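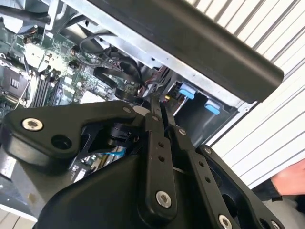 Wrist camera view, gripper in the open desktop case at the Prerniro cell.

Progress report to Gillies: automated drive recovery, October

1. Status
The cell had processed 1,665 desktop units by the end of the period. Work was held for 39 hours after a safety fault. It has restarted at reduced speed.

2. Fault
While withdrawing a drive, the arm carried on pulling after the load reading at the wrist had passed its limit. The Kumorov controller logged the reading but did not stop the arm. An operator pressed the stop button. There was no injury. One drive connector was damaged and the unit was scrapped. 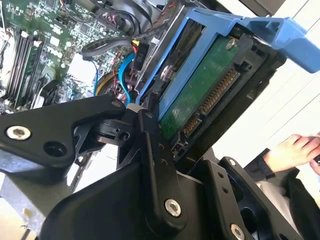

The cause was a filter setting left over from bench trials. It delayed the stop signal by up to 100 milliseconds, long enough for the next move to begin. The setting was not on the change list Ramach issued with the software.

3. Action taken
The filter has been removed and the limit lowered to 56 newtons. Caddy removal now pauses at half travel and waits for a release from the operator. The stop circuit was tested before restart and passed.

4. Outstanding
Ramach to supply a full list of settings. Full speed is not requested until that list has been checked.

Last updated: October

Search this site Go

Comments
Is the lower limit enough for the older caddies? Ours stick badly.
Please add the log extract to section 2.
Same filter setting found on our second cell, now removed.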